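The winter bug that emptied Te Moana

September 2011

14 comments
Share this

I knew something was up when the bakery didn't open. It opens every day, that bakery, Christmas Eve included, and there I was at seven in the morning reading a bit of card taped to the door that said "all poorly, sorry". By the weekend the school had lost half its teachers and you couldn't buy rehydration salts anywhere in Te Moana for love nor money!

It was norovirus, in case you haven't guessed. The health office had 644 cases on its books when I rang, and the woman who answered (sounding fairly rough herself) reckoned plenty more people had just stayed in bed and told no one. Quite right too. The advice is to stay at home until you've been clear for 48 hours, and I'm afraid I lasted most of one day before I was eyeing up the car keys.

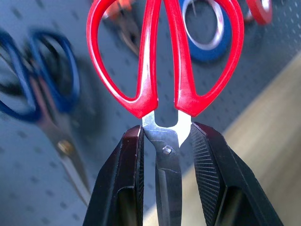 My own dose came on a Tuesday night, halfway through a film. I'll spare you the details. What I will say is that soap and water is your friend here and the little bottles of hand gel much less so, which I didn't know, and I've been carrying one in my handbag for years feeling ever so smug about it. Bleach for the bathroom, hot wash for the towels, and keep out of the kitchen if there's anyone else who can boil an egg.

Over in Fladosness they had it worse. The cottage hospital shut 2 wards to visitors and some 37 staff were off at the same time, so the ones left standing were doing double shifts and living on toast. A nurse I spoke to over the phone said the hardest bit was turning families away at the door, especially the ones who'd come on the early ferry.

Things are calmer now. The bakery is back (I bought far too many buns) and the swimming pool should reopen in October once it's had a proper scrub. Demonmont has had a few cases this week, though, so if you're heading up that way to see relatives, ring first and ask how everyone's tummy is.

Share this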